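Pay for the Boring Robot

The sales call for the Prisenik bench package lasts 90 minutes, and for the first 40 of them you will hear about hands. How many positions the fingers can hold, how softly they close, what the newest software update did for grip. I sat through it in April with a notebook, and by the end I had four pages on hands and three lines on what the thing is supposed to do all day in a repair shop.

I want to argue for the three lines.

Prisenik sells a two-armed robot with a service plan attached. You get the machine, a table and tool board set up to its liking, and a stretch of remote training in which its staff teach it your tools. The pitch is aimed at places like mine: small shops that fix things, with 5 or 10 people on the floor, where somebody is always walking across the room for a pair of pliers. The robot takes tools off the board, passes them over, and puts them back. That is the whole product. There are add-ons, but I would tell anyone to ignore them for the first year.

My view is that this is a good thing to sell and that Prisenik is selling it badly. Putting tools back is real work. It takes time out of every job and people are poor at it, me included. If a machine did it steadily, I would pay a monthly fee and not complain. What I won't pay for is a demonstration of skill that has no bearing on my bench.

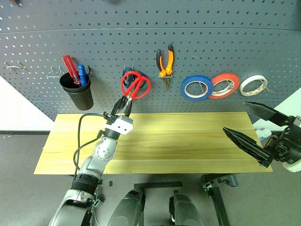 Ainhoa Montoya

Scissors are a fair test, and I'm glad they are on the board. A pair of scissors hanging from a peg is an awkward thing. The handles are two big loops, the weight is low, and it swings when you touch it. A person doesn't think about any of this. A gripper has to come in at the right height and close on something that may move away from it. The rolls of tape on their pegs ask for a different motion, and the screwdrivers standing in their cup ask for another one again. A shop owner looking at a board like that sees ordinary tools. The engineers see a list of problems, and they price accordingly.

The trouble is that my board is far more crowded than that one. There, only the scissors share their spot with something else; mine has two and sometimes three things on every hook, with a rag over the top. When I asked how the package copes with that, I was told that the setup visit includes "board planning." In plain terms, you rearrange your shop to suit the machine. I don't object to that on principle. We rearranged the shop for the lift and for the parts washer. But it should be on the first page of the brochure, and the hours it takes should be counted as part of the cost.

Craig Mackay, who runs a bicycle workshop two streets over from me, disagrees. He thinks planning the board is most of the benefit, and that once every tool has its own place you have half of what you paid for. He may be right. My answer to him was that I can buy pegs and hooks at the hardware store and do that part over a weekend.

He has been looking at the Liltier as well, a one-armed unit that costs less and clamps to the edge of a bench. I have seen it work twice. It is slower and it can't hold something with one hand while it does something else with the other. For passing and returning tools, I'm not convinced you need the second arm. Prisenik's people say that you do, for anything in a pouch or a drawer. That is a reasonable claim and I'd like to see it shown with my drawers.

Then there is the contract. The basic plan gives you 7 tools taught at the start. Every tool after that is billed, and a replacement counts as a new tool if its shape is different. Anyone who has bought pliers knows that the same brand will change the handles from one year to the next. I asked for that clause to be taken out and was told it was standard. Standard or not, it puts the cost of ordinary wear on the customer. A shop that signs it should keep spares of everything on the list – bought on the same day, from the same shelf.

I would also ask for a trial at your own bench, with your own mess, before any money changes hands. The showroom floor is flat, the light is even and the table is clear. Ask for a full working day, and let your slowest and your most impatient employee both use it. If the seller will only offer a morning, wait until next year. The machines will be better by then and the terms may be too.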